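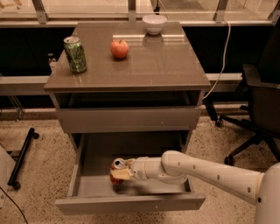

The shrinking bedside

Small bedrooms are making people think again about the cabinet next to the bed

For most of the last century the bedside cabinet was bought as an afterthought. You chose a bed, you chose a wardrobe, and the shop sold you something to go between them. It held a lamp, an alarm clock and a glass of water. If there was a drawer, it held whatever had been put in it the year you moved in.

That has changed, mostly for reasons of space. New flats have smaller bedrooms than the ones many of us grew up in, and a lot of them no longer have a separate cupboard on the landing. Things that used to live elsewhere have moved in with us. The phone charger is by the bed. So are the reading glasses, the tablets, the hand cream, the passport, the spare keys and quite often a snack.

In Londatau, where a good part of the old harbour district has been turned into one-bedroom flats over the past ten years, furniture sellers noticed it early. Sadowski, a family firm with a showroom near the ferry terminal, used to keep two bedside cabinets on the floor, one in pine and one in white. It now keeps a whole wall of them. Staff say customers come in with measurements written on the backs of envelopes, and that the gap is nearly always narrower than they had hoped.

The measurements that matter

The usual advice is to match the height of the cabinet to the top of the mattress. It is decent advice, but mattresses have grown thicker and bed frames have grown lower, so the two do not always meet where you expect. Measure with the bedding on and with somebody sitting on the edge. A cabinet that looks level in the shop can end up a hand's width too high once the mattress has sunk a little.

Width is harder. A standard double bed pushed to the middle of a modern bedroom may leave only 400 millimetres on either side, and once you allow for the skirting board and the curtain you have less. Plenty of couples end up with one proper cabinet and one stool. Others push the bed against the wall, and then argue about who climbs over whom.

Depth is the measurement people forget. A deep cabinet gives you a bigger drawer, but a drawer needs room to open. If there is a radiator or a wardrobe door opposite, a full-length drawer may only come halfway out, and the back half will fill up with things you never see again. In a tight room a shallower cabinet often holds more in practice.

Drawers or shelves

Sellers tend to divide buyers into drawer people and shelf people. Shelf people like to see what they own. They stack books, and they do not mind dust. Drawer people want everything out of sight, and will put up with rummaging.

The design that sells best at the moment tries to please both, with an open shelf at the top for the things you reach for in the dark and closed drawers underneath. Zedow, a small maker based up the coast, has built its range around this arrangement. Its standard model has one open shelf and two drawers, and comes in 4 finishes. The firm started out making shop counters, and it still uses the same runners, which are meant to be opened and shut all day long.

Handles have been disappearing too. In a narrow room a knob is something to catch your pyjamas on, and anybody who has walked into one at night will understand the appeal of a flat front. The drawback is that you need another way in. Some drawers have a lip along the top or bottom that you can get your fingers behind. Others work with a push catch, which springs the drawer open when you press it. Push catches are neat, but they need adjusting from time to time, and they do not get on well with toddlers or with cats.

Shallow drawers deserve more credit than they get. A deep drawer turns into a heap. In a shallow one everything lies in a single layer, and you can find a strip of plasters without turning on the light. If you already own a cabinet with deep drawers, a cutlery tray from the kitchen department will do much the same job for very little money.

What goes on top

The surface itself is where most of the trouble starts. A bedside top has to put up with water rings, spilt tea, candle wax and nail varnish, and it is wiped down far less often than a kitchen worktop.

Solid wood marks easily, but the marks can be sanded out. Oil it once a year – April is a good time, when you can have the windows open – and it will look better at twenty years old than it did when new. Painted tops chip at the corners. Glass is easy to clean and cold to the touch, and it makes a noise every time you put something down on it. Lacquered and other glossy finishes are the easiest of all to wipe and bring some light into a dark corner, though they show every fingerprint and need a soft cloth. Kitchen roll will leave fine scratches over time.

Colour has shifted as well. White was the default for years, and it is still the cheapest to buy. What people ask for now is somewhere between grey and brown. Paint companies have dozens of names for it, and the furniture trade mostly calls it taupe. It hides dust better than white or black does, and it goes with most carpets, including the ones that came with the flat.

Buying second-hand

There is a good trade in used bedside cabinets, since they are the piece people most often leave behind when they move. Prices vary a great deal. A solid pair from the 1970s can go for 180 euros at the Londatau weekend market, while a single one with a sticky drawer may be given away to whoever will carry it down the stairs.

A few checks are worth making before you hand over any money. Pull each drawer out completely and look at the corners. Joints that are only stapled will come apart within a year or two of normal use. Run a hand along the underside of the top, where swelling from old spills shows up first. Push gently on one side to see whether the whole thing leans. If it does, the back panel has probably come loose, and that is a ten-minute job with a handful of small screws.

Smells are more stubborn. Old drawers pick up the scent of whatever was kept in them, and mothballs are the worst. Leave the drawers outside on a dry day, wipe them with a weak mix of vinegar and water, and let them air again. If that fails, a coat of clear shellac on the inside will usually seal it in.

One or two

Bedroom sets are still sold with a matching pair, and the pair still looks right in a catalogue. In real rooms it is becoming less common. One person reads and needs a lamp and a shelf, while the other goes straight to sleep and needs somewhere for a phone. Sadowski began selling its cabinets singly three years ago, and the single ones now outsell the pairs.

Mixing is fine if the heights are close. Two cabinets in different colours look deliberate when their tops line up, and look like leftovers when they do not. If one is lower, a set of screw-in feet from the hardware shop will bring it up, and most makers will sell you taller feet if you ask before delivery.

Zedow's cabinets are made to order, and the present waiting time is six weeks. Sadowski's showroom is open every day except public holidays, and delivery within Londatau is free on the ground and first floors.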